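How to Fold Thin Cloths on a Bed or Padded Bench (and Finally Get Them to Stack)

Filed under: Laundry, Small Jobs

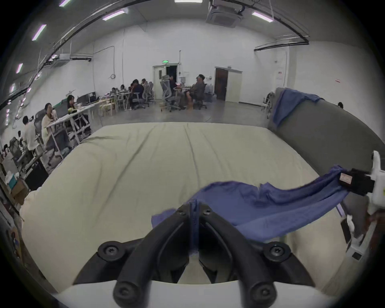
Marlene Lins wrote in to ask whether any of this is worth doing for cloths that end up in a drawer where no one sees them. Yes, Marlene, a thousand times yes! A drawer of folded cloths holds far more than a drawer of crumpled ones, and you can pull out the one you want without dragging its neighbors onto the floor.

I love folding thin cloths. I know that sounds odd, but a thick bath towel practically folds itself, and a thin cloth makes you work for it. It twists, it ripples, it hides one corner under another. Once you have the knack, though, you can get through a whole basket while the coffee brews.

What you need

A pile of thin cloths, clean and completely dry
A wide, flat, padded surface with a fitted sheet on it
Something nearby to hang the waiting cloths over (a chair back, a low panel, a headboard)

Why a bed and not a table

Thin fabric slides on a bare tabletop. You smooth one side and the other side skates off. A fitted sheet has just enough grip to hold the cloth where you put it, and the padding lets you press down with the side of your hand. Don't worry about a few wrinkles in the sheet itself. They won't print through to the cloth. If it's badly rumpled, give it one good tug toward the far side and carry on.

Pick a sheet in a color that contrasts with your cloths, too. Blue on a pale sheet is wonderful, because you can see every edge. I once tried white on white by lamplight at 9 p.m. and folded the same corner under twice.

Step 1. Hang up the queue

Drape the waiting cloths over your chair back or panel and take them down one at a time. If you dump them all on the bed they will tangle with the one you're working on, and you'll spend your time sorting blue from blue.

Step 2. Find two corners

This is the step people rush! Pick up any corner and let the cloth hang. Run your other hand along the hem, pinching lightly, until you reach the next corner. Stay on the hem. If you grab across the middle you get a diagonal, and then the whole thing winds itself up like a rope.

If it has already twisted between your hands, don't pull harder. Lower one end to the sheet, let go of it, and give the other end a gentle shake. Most twists fall out by themselves. For a stubborn one, lay everything down and start again from a single corner.

Step 3. Lay it down, far edge first

Hold both corners out in front of you, touch the far edge to the sheet, then draw your hands back toward your body as you lower them. The cloth settles flat behind the movement (so satisfying). Sweep once from the center out to each side with an open palm.

Step 4. Fold in half, then in half again

Bring the near edge up to the far edge and match the corners before you touch the middle. Smooth toward the fold. Then take the left side over to the right, match the corners again, and smooth again. For a small cloth you can stop at this point.

Step 5. Thirds, for the drawer

For larger cloths, fold the rectangle into thirds the long way and press down firmly with your forearm. You want a packet that stands on its edge. If it flops over, the last fold was too loose, so open just that one and redo it.

Step 6. Stack with the folds facing you

Put every rounded fold on the same side. It looks lovely, and you can lift one out without catching a loose hem from the next one down.

A few extras

Cloths that have stretched out of square will never match at all four corners. Match the two on the folded side and tuck the extra inside.

Fabric softener makes thin cloths slippery and harder to line up. I quit using it on mine in March and don't miss it.

My record is 42 cloths in one go, with music on. I was ridiculously pleased with myself, and the drawer still had room at the back for 3 dish towels.

Next up: fitted sheets, including the deep ones with the elastic that fights back. Send me your questions before then!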